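Stirkano open day, Vestent site – who else went?
Forum index > Meetups and visits

ferrule_joe
Posted 4th October
Back from the open day, quick writeup before I forget it all. Parking was bad, coffee fine. They had the big palletizer going behind glass, but I spent most of my time at the table where two arms do a kids' number puzzle. Longer notes are on my blog, pasting the start:
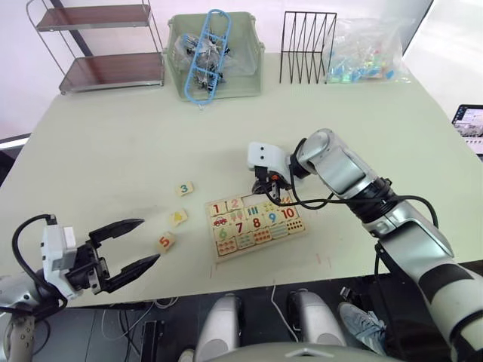

3 min read

Two arms, one wooden board, three pieces left out on the left side – the 3, the 5 and a picture one. Guy running it was Roel Hendriks, very patient, took questions from everybody incl. a school group. Best stop of the day for me. The palletizer is faster but you just stand there.

mudlark309
Was there in the afternoon. Liked it less. 400 people thru the door and the crowd favorite is a toddler puzzle? I drove two hours. Wanted to see them pack something.

ferrule_joe
Fair, but have you ever tried to get a gripper to pick up a flat tile? Theres nothing to grab. I'd take that over another pallet demo.
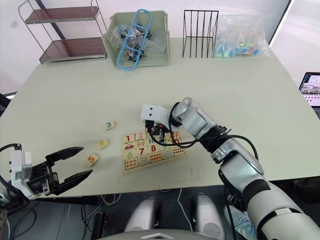

Right arm over the board, left one open by the loose 5.

tansy_k
Agree with Joe. We bought a Brullance cell at work in March and it still hates anything thin. Different job, I know.
Did anyone ask about cycle time? Roel told my group they don't quote one for this table.

mudlark309
Exactly my point. No cycle time, no sale.

tansy_k
Its an open day, not a sales call

ferrule_joe
Lol ok. Anyway the wrist view was the part I wanted to post. Look at the pads on those fingers, dotted texture all over. Tile is lying flat, jigsaw edges, not much height to work with.

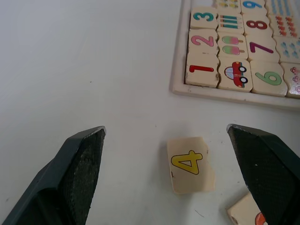 Wrist cam, the 4 between the fingers. Board upper right.

van_rooij_h
Hendrik Van Rooij here, I helped on the Van den Broek stand next door so I had this table in view all day. Small thing on the pads – ask what they're made of before you copy them. I did, and got a different answer from each person lol. Also mudlark, the packing demo was in hall 3, it was on the flyer.

mudlark309
What flyer

van_rooij_h
By the door. Pile of 2000 of them.

mudlark309
Went in the side entrance. OK, thats on me. Still think a puzzle is a weak headline act. Put the packing up front and the puzzle in the corner.

tansy_k
My kid would say the other way round. She was calling out the numbers every time a piece got near the board.

ferrule_joe
Last pic from me. Top row has 1 thru 4 in, slot open at the end, and the 5 is right up by the left fingers.
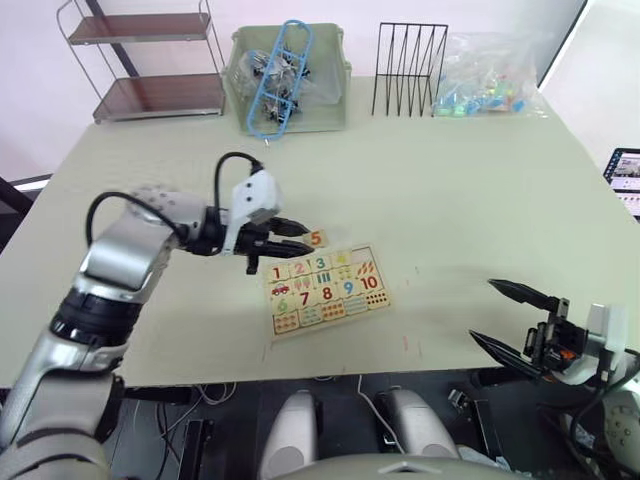 Just the 5 to go in the top row.

mudlark309
And did it go in?

ferrule_joe
Missed it, got called over to the bus. Hendrik?

van_rooij_h
Was eating a sandwich, sorry. Roel is on here sometimes, will ping him. I'll ask about the pads again too.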